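写真帖「入れもの」
2024年3月30日更新

入れものの写真を載せるページです。中身の写真ではありません。中身が主役になりたがる写真は世の中に余っているので、うちでは遠慮してもらっています。ただし中身が少しだけ顔を出しているものは可とします。毎号、編集部でいちばん揉めるのはこの「少しだけ」の解釈です。

掲載は一号につき一枚です。以前は応募のあったものを片端から並べていましたが、同じ形の衣装ケースが何枚も続き、読者から「引っ越し業者の見積もりを読んでいるようだ」というお便りをいただいて改めました。お便りの主はその後、自分の衣装ケースの写真を送ってこられました。丁重に保留しています。

選と短評はヒメナ・マルドナド、校正と小言はイェセニア・チャベスが担当します。小言は欄外に入れる約束でしたが、紙面の都合で本文に混ざることがあります。見分け方は簡単で、急に正しいことを言い出したらチャベスです。

**応募のきまり(また少し変わりました)**

- 入れものが写っていること。
- 蓋は開いていても、閉まっていても、なくしていても構いません。
- 題は編集部でつけます。ご自分でつけた題は参考にしますが、「無題」と書いてくる方があまりに多いので、それも題とみなします。
- 桐箱は当分お休みします。桐箱の方々の熱意に、短評を書く側の語彙が追いつきません。
- 「昔は別の用途に使っていた」という説明は二行まで。

**前号への反響から**

前号の茶筒には思いのほか反響がありました。茶筒の中にボタンを入れている方、茶筒の中に別の茶筒を入れている方、茶筒にお茶を入れている方。三番目の方は少し恥ずかしそうな文面でしたが、堂々となさってください。

訂正もひとつ。前号で「丸い缶は棚で転がらない」と書きましたが、横に置けば転がります。ご指摘のとおりです。チャベスは校正の段階で気づいていたそうで、黙っていた理由を尋ねたところ、「反響があるかどうか見たかった」とのことでした。

では今号の一枚です。題は「黄色、縁のすぐ内側に木」。 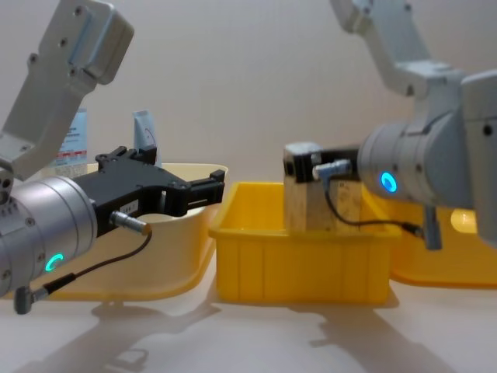
第22号 3ページ

黄色い角形の容器に、木のブロックがほんの少しだけ足を入れています。風呂の湯加減をみる人の姿勢です。

側面の縦リブが良い仕事をしています。プラスチックの容器というものは、のっぺりしているとすぐ事務的な顔になりますが、縦に筋が入ると急に「箱です」という自覚が出る。外へ広がった縁もよろしい。入れる側に対して愛想がいい形です。(ヒメナ・マルドナド)

**木のほうについて**

木目は粗く、色は淡い。おもて面に印刷の跡がうっすらあります。何と書いてあるのかは編集部で顔を寄せ合っても読めませんでした。読めないものを読めたことにして短評を書くと、後日かならず正しい読みを書いた葉書が届くので、今回は読めないままにしておきます。

木と黄色いプラスチックの取り合わせは、上品とは申しません。しかし桐箱の応募をお休みにしてから、この欄はどことなく肩の力が抜けてきました。木が箱の材料ではなく箱の中身のほうに回る、という配置も悪くない。桐箱派の方には別のご意見がおありでしょうが、二行まででお願いします。

**隣のクリーム色**

左手にもうひとつ、クリーム色の容器が控えています。縁に丸みがあって、胴の下のほうはほのかに黄みがかっている。主役に選ばれなかった入れものというのは、どうしてこう味わい深いのでしょうか。選者は最初こちらを題に立てようとして、「クリーム色、待つ」という案を出しましたが、チャベスに「待っているかどうかは箱に聞かないと分からない」と言われて引っこめました。急に正しいことを言う人です。

**「少しだけ」について、もう一度**

今号の一枚は、冒頭で申し上げた「少しだけ」の規定にぎりぎり適合しています。中身の下の端が、縁のすぐ内側まで。審査の席では次のような議論がありました。

マルドナド「これは中身が入っている写真か」
チャベス「下の端だけ縁の内側にある写真です」
マルドナド「下の端だけは、入っているに含むのか」
チャベス「お茶が湯呑みの縁まで来ていて、まだ注がれていないとき、あなたはお茶を飲んだと言いますか」
マルドナド「そのたとえは合っているのか」
チャベス「合っていません」

こうして採用が決まりました。ちなみに黄色い容器の内側は、木の下端のほかには何もありません。これだけ空いていると、箱の内側というのはなかなか見応えのあるものだと分かります。ふだん私たちは、箱の底を見る機会をあまりに早く失っています。買って帰った日の夜には、もう充電器の線でいっぱいです。

**黄色い入れものを持つということ**

短評だけでは紙面が余りましたので、少し雑談を。

黄色の容器は、買うときに勇気が要ります。店では元気よく見えるのに、家に置くと元気がよすぎる。白や半透明なら部屋に溶けますが、黄色は溶けません。何年経っても「私はここです」と言い続けます。物をなくしやすい人には向いていますし、物を隠しておきたい人には向いていません。選者は後者ですが、黄色い容器を二つ持っています。

白い天板の上に置くとまた違います。今号の一枚でも、白い机が黄色をずいぶん引き立てています。木の机だとこうはいかず、黄色と木がお互いに相手のことを少し派手だ、少し地味だと思い始めます。黄色の置き場所に困っている方は、下に白い紙を一枚敷いてみてください。それで駄目なら、物置という手があります。

色で中身を分ける方式についても、前々からご質問をいただいていました。黄色は工具、青は文具、といった例のやり方です。編集部の経験から言うと、色分けは最初の一週間がいちばん美しく、その後は「とりあえず黄色」という箱が一つできて、そこに全部入ります。チャベスの家ではその箱を「役所」と呼んでいるそうです。どこの課の担当か分からないものが、ひとまず集まるからだとか。

**積み木と端材のしまい方(読者欄より転載)**

木のブロック類のしまい方について、以前の読者欄に寄せられたものから、今号に関わりそうな部分を抜いて載せます。文体は投稿のままです。

「うちは投げ込み式です。音がします。下の階の方には申し訳ないと思っています」

「立てて入れると数は入りますが、奥のが取れません。寝かせると取れますが、数が入りません。人生のようだと夫が言いましたが、夫は片付けません」

「サイズごとに袋に分け、袋を箱に入れ、箱に札をつけました。札をつけた日がいちばん楽しかったです」

「縁の広がった容器は手が入れやすいです。重ねたときに抜けなくなるのが難点で、去年の7月から二つくっついたままのものがあります。今は一つの容器として使っています」

最後の方のくっついた容器には選者も心当たりがあります。温めるとよい、冷やすとよい、叩くとよい、と諸説寄せられましたが、どの説の持ち主も、結局は一つの容器として使っておられました。

**編集部の棚から**

古い応募箱を整理しました。未掲載の写真が91枚出てきて、その大半が桐箱でした。桐箱をお休みにしたのは正しかったのか、それとも桐箱がこの欄の本体だったのか、いま静かに動揺しています。返却を希望される方は、裏にお名前のあるものに限りお返しします。お名前のないものは、専用の箱を用意してしまっておきます。箱の材質については問わないでください。

応募箱そのものは段ボールのままです。入れものの写真を載せるページの応募箱がそれでよいのか、という声は毎号いただきます。一度、立派なものに替えましたが、立派すぎて皆さんが投函をためらい、その月の応募は文具の広告が一通だけでした。段ボールに戻したところ、すぐに持ち直しています。角が少しつぶれているくらいが、入れやすいようです。

**次号の題材**

次号は「持ち手」を募ります。籠の持ち手、鍋の持ち手、取れてしまった持ち手。本体のほうを紛失した持ち手だけの応募も、今回に限り受けつけます。入れものが写っていることというきまりに反しますが、チャベスが「持ち手は入れものの気持ちの部分だ」と珍しく正しくないことを言ったので、面白がって通しました。

その次は「中仕切り」の予定です。外せるもの、外せないもの、外したら戻らなくなったもの。三番目はとくに歓迎します。

応募は段ボールの箱へどうぞ。箱は入口を入って右、傘立ての隣です。たまに傘が入っていますが、応募作ではありませんので、お心当たりの方は引き取りに来てください。

選・短評 ヒメナ・マルドナド
校正・小言 イェセニア・チャベス

(欄外より。「段ボールの箱」は「段ボール」だけで通じます。チャベス)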